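Most of the salt you eat started out in the sea. Some of it comes from seawater that people let dry in the sun. The rest is dug out of the ground, in places where a sea dried up millions of years ago.

## Why is the sea salty?

Rain picks up a tiny bit of acid from the air. When it runs over rocks, it wears them away very slowly and carries small amounts of minerals into streams. The streams run into rivers, and the rivers run into the sea.

Water can leave the sea again by evaporating. The salt can't. It stays behind, and over a very long time it builds up.

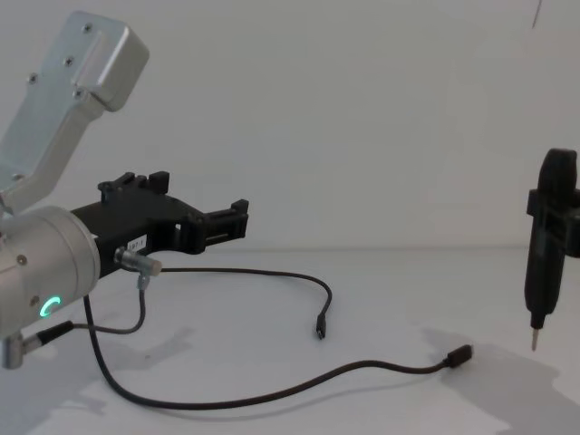

*Words by the Batero Young Readers desk · 13th April*

River water has salt in it too, but so little that you can't taste it.

## How do people get the salt out?

At the Mison salt ponds, near the town of Bruduston, workers let seawater into wide, shallow pools. There are 95 pools, and each one is only a few inches deep. The sun and wind dry up the water. The salt is left at the bottom as white crystals, and the workers rake it into heaps.

The work stops in January, when there is too much rain.

The Gil mine gets its salt another way. It goes down 905 feet, into a thick layer of rock salt – the scientific name is halite. Miners break up the salt and send it to the surface. Much of it ends up on icy roads, where it helps the ice melt.

## Try it yourself

You need warm water, table salt, a spoon and a dark plate.

1. Stir 2 spoonfuls of salt into half a cup of warm water.
2. Keep stirring until you can't see any grains.
3. Pour a thin layer onto the plate.
4. Leave it on a sunny windowsill for a few days.

Look at the crystals with a magnifying glass. Many of them will be shaped like little squares or cubes.

**Words to know**

**Evaporate:** to turn from a liquid into a gas.

**Halite:** salt found as a rock.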